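Trullow Tabletops – Frequently Asked Questions

What are the tops made of?
Solid wood strips glued into a panel. Color varies from board to board, and darker streaks are normal.

Can I drill into one?
Yes. Use a sharp bit, go slowly and clamp a scrap piece underneath. Holes for fixtures can be filled later with wood filler, but the patch will show.

How much weight will a top hold?
The Gudbridge frame is rated for 38 kg spread evenly. Wall brackets are rated separately – check the sheet that came with them.

How often should I oil it?
Every 4 months in the first year, then when the surface looks dull. Wipe off any extra oil after 20 minutes.

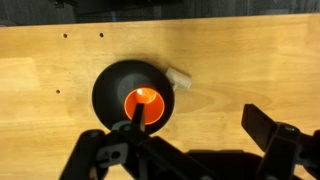 What should I use to clean the top?
A damp cloth and a drop of dish soap, wiped along the grain. Dry it right away and keep scouring pads off it.

Do you sell sample pieces?
Yes, in every finish. Ask for item 931 at the Umow store. Samples can be returned on any day except Tuesday, when the counter is closed.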